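Section 2. Recording a Cloth Task by Hand

This section applies to operators of the Imix hand-held gripper. Complete the pairing steps in Section 1 before starting.

2.1 Placing the item

1. Lay the cloth item lengthwise on the white work surface, folded into a long strip.
2. Hold the gripper in front of the item with the fingers open. Both finger pads must be in view of the gripper camera.
3. Start the recording and wait for the tone. 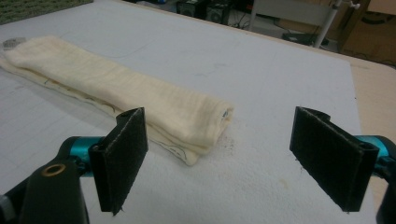

Figure 2-1. Fingers open in front of the folded cloth.

2.2 Taking hold

4. Move the gripper toward the rounded end of the cloth at a steady pace. Do not stop above the item to adjust your wrist. Pauses are recorded as part of the task.
5. Close the fingers on a single section of fabric and squeeze the trigger fully.

CAUTION: Keep your free hand away from the linkage while the fingers are closing.

6. Hold the grip for 2 seconds before any further movement.

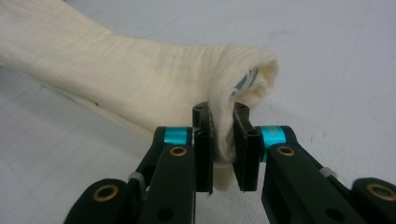

If the fabric slips during the hold, open the fingers, return to step 4 and continue in the same recording. Recovered grips are kept – Gillmont reviewers mark them separately. Delete a recording only when the item has left the work surface.

2.3 Working with two grippers

7. Grip the near part of the cloth with the first gripper.
8. Take the far end with the second gripper and raise it clear of the table. Keep the cloth between the two grippers free of strain.
9. Lower the far end, release both grippers and stop the recording.

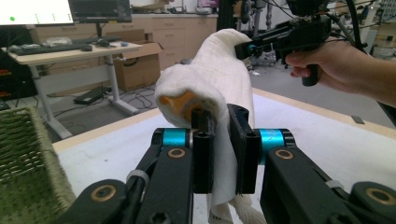
Figure 2-2. Near fold held by the first gripper, far end raised by the second.

NOTE: Both grippers must show the same session number. If they differ, the recording is saved but cannot be used for training. Error 3519 indicates that the second gripper has lost its pairing.

Requests for changes to this section should be sent to Adjoa Alhassan, Operator Training, Hasolwood site. Section last revised 8th February.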